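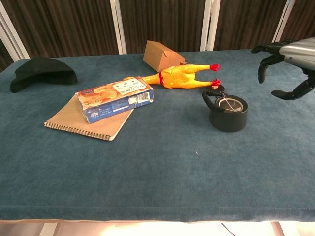
Fig. 1. Objects on a cloth: black pot, lid, rubber chicken, printed box.

Week 4: Still life and the problem of looking

Reading for Tuesday: the Hattar essay in the course packet, all of it, including the part after the footnotes start to outnumber the sentences.

Where we left off
Last week we got as far as the ranking of subjects. For a long stretch of European painting, history and religion sat at the top, portraits came next, then scenes of daily life, then landscape, and at the bottom, holding a lemon, was still life. The theory was that painting a saint took thought and painting a cheese took only eyesight. Anyone who tried the cheese exercise over the weekend may have views on this.

Why bother with things
Painters kept at it anyway. Objects are cheap, they hold a pose, and they don't ask to be made thinner. Buyers liked them too. A merchant in a Dutch town might have no use for a twelve-foot battle but plenty of wall for a pewter jug. The market was ahead of the academies here, and the academies took a while to forgive it.

Terms you need
Vanitas: a still life that reminds you of death, usually with a skull, a candle or a watch. Popular with people who owned nice watches.
Trompe l'oeil: painting meant to fool the eye. The letter rack is the standard case.
Bodegón: the Spanish kitchen or tavern picture, sometimes with figures. Plain pots, hard light, a certain amount of garlic.
Ground: in this course, the surface the objects rest on, as well as the layer under the paint. Yes, one word for both. I didn't choose it.

Cloth
Students skip the cloth and go straight for the objects, then wonder why everything floats. A colored cloth throws its color upward. Put a white cup on a green cloth and the lower part of the cup is no longer white, whatever you know about cups. Velvety fabrics are worse, or better, depending on your patience: they swallow light in one direction and give it back in another. Compare the blue in Fig. 1 with the yellow of the toy. Two strong colors that far apart will argue, and you have to decide early which one gets to win.

Overlap
The cheapest way to make depth is to put one thing in front of another. The chicken's head end goes behind the box, and we read the space between them without being told. Chardin does the same with far more dignity and a copper pot.

Hattar on meaning
Zaid Hattar's argument, in short: we have been too quick to turn every object into a symbol. A peeled lemon may stand for the sourness hidden in pleasure. It may also be a painter showing off what he can do with pith. Hattar thinks the second reading gets squeezed out by the first because the first fills more pages. He is, I should mention, 200 pages into his own book on lemons.

For section
Bring one drawing of a group of household objects on a cloth, done from life and in one sitting. Pencil or charcoal. One object should be dark and one should be something you'd be embarrassed to explain to a museum guard. No phones as a source; a photo has already made half the decisions for you.

With the drawing, hand in 100 words on where the light comes from. Last February I got several paragraphs on the light of the soul. I mean the window.

The slide list for the midterm goes up after class. There are 11 paintings on it, and you need artist, country and rough date for each. Spelling counts a little – more for Zurbarán than you would like.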